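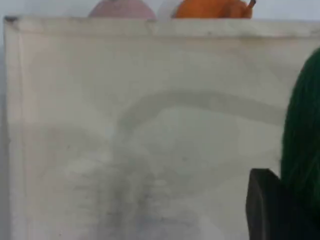 The front of the panel, grey arc and all. Pink thing and orange thing are behind it.

Getting marks off an off-white panel?
Forum: Home & Cleaning

wattleandtea
Posted 18 February 2022
Hello all, hoping one of you lovely people can save me some elbow grease. I picked this up in Pamorbridge to keep the play food in, and I'm really very fond of it, but the big flat side has gone all smudgy and a bit grey. The worst is the curved mark across the middle. I've tried warm water and a soft cloth (twice!) and I can't say I noticed a scrap of difference. The finish is matte, if that matters. Would you keep scrubbing or just paint it?

mudgee_marg
Oh, I do feel for you, matte is a beggar of a thing to keep nice. My kitchen cupboards are the same colour and I went at them with a melamine sponge, very lightly, and up they came. Start down in a corner and see how you go.

Orner50
Please be careful with those sponges! They're a very fine abrasive and on matte you'll end up with a shiny patch, and then you've got a worse mark than the one you began with. I did precisely that to a wardrobe door and it's annoyed me ever since. Bicarb paste, left on for 2 minutes, then wiped away.

mudgee_marg
Well, bicarb is gritty too, love. I did say lightly.

Orner50
Fair enough, you did. I still wouldn't.

dandiron_shed
I'd leave it be, myself. It's a toy box, it'll have 1,000 more marks on it by October. The arc looks to me like something has rubbed along it, so it might be a scuff and no cleaner is going to shift that. Is that a capsicum poking up at the back?

wattleandtea
Capsicum or pumpkin, depends who you ask in this house! Thank you all. I'll try the bicarb down low first, and if it goes shiny I'll get the paint out and colour the whole lot, maybe a nice soft grey so the next smudge has some company.

mudgee_marg
Pop a coat of primer on first if you do.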